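팝업 카페 평가단 모집 글입니다. 체험단 모집이라고 쓰려다가 그만두었습니다. 체험단이라는 말을 붙이는 순간 다들 별 다섯 개를 들고 오기 때문입니다.

# 종이컵 커피, 정말 돈값을 하는지 따져 볼 분을 찾습니다

**게시일: 2020년 6월 27일**

저희는 케늘리(Kenley)라는 작은 소비자 소식지입니다. 광고를 받지 않고 구독료로만 운영합니다. 구독자는 2556명이고, 그중 상당수가 저희 글에 불만이 있어서 계속 읽는 분들이라고 짐작하고 있습니다.

다음 호 주제는 테이크아웃 커피입니다. 요즘 매장마다 ‘스페셜티’, ‘싱글 오리진’, ‘당일 로스팅’ 같은 말을 붙여 놓는데, 뚜껑 덮인 종이컵에 담아 십 분쯤 걸어간 뒤에도 그 차이가 남는지 의심스럽습니다. 업체들이 내놓는 시음 결과는 많습니다. 대개 매장 안에서, 갓 내린 커피를, 원두 이름을 다 들은 다음에 마신 결과입니다. 그런 조건이라면 저라도 살구 향이 난다고 적었을 것 같습니다.

그래서 이름을 가리고 마셔 볼 분을 모집합니다.

## 무엇을 하게 되나

참가자는 2회 모임에 나옵니다. 한 번만 나오는 분의 기록은 쓰지 않으니 일정이 애매하면 신청을 미뤄 주십시오.

첫 모임에서는 상호와 원두 이름을 모두 가린 커피를 받아 마시고 기록지를 채웁니다. 기록지에는 ‘꽃향기’나 ‘견과류의 풍미’ 같은 보기가 없습니다. 보기를 주면 보기대로 쓰게 된다는 걸 지난 5월 예비 모임에서 충분히 보았습니다. 그냥 마신 대로, 본인이 평소 쓰는 말로 적으면 됩니다. “어제 사무실에서 마신 것과 같다”도 훌륭한 답입니다.

둘째 모임에서는 같은 커피를 순서만 바꿔 다시 냅니다. 첫 모임과 평가가 얼마나 달라지는지 보려는 것입니다. 본인의 기록이 앞뒤가 안 맞는다고 해서 탈락하거나 창피를 당할 일은 없습니다. 저희 편집부는 예비 모임에서 가장 싼 커피에 가장 높은 점수를 주었고, 그 결과도 다음 호에 그대로 싣습니다.

가격은 마지막에 공개합니다. 공개 후에 점수를 고치고 싶어 하는 분이 꼭 있는데, 고칠 수는 없고 한 줄 의견을 덧붙일 수는 있습니다.

## 이런 분을 찾습니다

- 커피를 일주일에 몇 번은 돈 주고 사 마시는 분
- 남들이 맛있다고 할 때 고개를 끄덕이지 않고 버텨 본 적이 있는 분
- 모임 당일 아침에 매운 음식과 담배를 피할 수 있는 분
- 기록지를 한국어로 또박또박 쓸 수 있는 분 (옮겨 적는 사람이 고생합니다)

자격증은 필요 없습니다. 바리스타나 원두 유통 쪽에서 일하는 분은 이번에는 받지 않습니다. 실력을 못 믿어서가 아니라 이해관계를 못 믿어서입니다. 가족이 카페를 운영하는 경우에는 신청서에 적어 주십시오. 나중에 밝혀지면 해당 기록을 빼고 그 사실을 지면에 씁니다.

임신 중이거나 카페인 섭취를 제한하라는 말을 들은 분은 신청하지 말아 주십시오. 디카페인은 준비하지 않습니다. 디카페인까지 한꺼번에 비교하면 무엇을 비교했는지 알 수 없게 됩니다.

## 모집 인원과 장소

모집 인원은 50명입니다. 예비 모임 때는 신청서가 69장 들어왔는데, 그중에는 커피 업체 홍보 담당자로 보이는 분도 있었습니다. 이번에는 신청서를 더 꼼꼼히 읽을 생각입니다. 지원이 넘치면 추첨하며, 추첨 방식은 신청자 모두에게 메일로 알립니다.

장소는 베브게이트(Bevgate) 2층 모임방입니다. 승강기가 없으니 계단이 불편한 분은 미리 알려 주십시오. 그러면 1층 자리를 따로 잡겠습니다. 주차는 안 됩니다. 한 번에 모이는 인원을 줄이려고 시간대를 나누며, 마실 때를 제외하고는 마스크를 써야 합니다. 열이 있거나 기침이 나면 오지 마십시오. 냄새를 못 맡는 상태로 나와서 다 똑같다고 적는 것도 곤란합니다.

## 받는 것과 받지 못하는 것

두 모임을 모두 마치면 교통비와 소정의 사례비를 계좌로 드리고, 결과가 실린 호를 우편으로 보냅니다. 금액은 선정 안내 메일에 적습니다. 금액만 보고 신청하는 분을 조금이라도 줄여 보려는 것인데, 효과가 있을지는 저희도 자신이 없습니다.

원두 선물 세트나 할인권은 없습니다. 그루셤(Grusham)이라는 업체에서 협찬을 제안했지만 거절했고, 그 업체 커피도 시중에서 저희 돈으로 사다가 똑같이 가려서 냅니다. 테스파마리암(Tesfamariam) 커피도 마찬가지입니다. 협찬을 받고도 공정할 수 있다는 사람들이 있던데, 그 말을 하는 사람은 늘 협찬을 받은 쪽이었습니다.

## 신청 방법

소식지 홈페이지의 ‘평가단’ 메뉴에서 신청서를 내려받아 메일로 보내 주십시오. 신청서에는 다음 내용이 들어갑니다.

1. 성함과 연락처
2. 평소 자주 사 마시는 커피와 그 이유 (이유가 ‘가까워서’라면 그렇게 쓰십시오)
3. 커피 광고 문구 가운데 가장 믿기 어려웠던 것
4. 참석할 수 있는 시간대

3번이 비어 있는 신청서는 읽지 않습니다. 반대로 3번을 두 쪽씩 써 보내는 분도 있는데, 그건 반갑게 읽지만 선정에 유리하지는 않습니다.

개인정보는 선정과 사례비 지급에만 쓰고, 결과가 실린 호가 나오면 파기합니다. 기록지는 이름을 지우고 번호만 남겨 보관합니다. 지면에 인용될 때 나이나 직업을 붙이지 않습니다. 문의는 메일로만 받으며, 어느 커피가 나오느냐는 문의에는 답하지 않습니다.

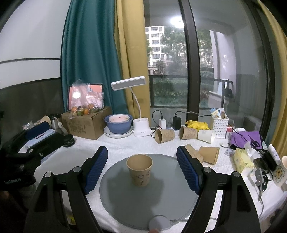
작은 만화풍 그림이 인쇄된 크라프트 종이컵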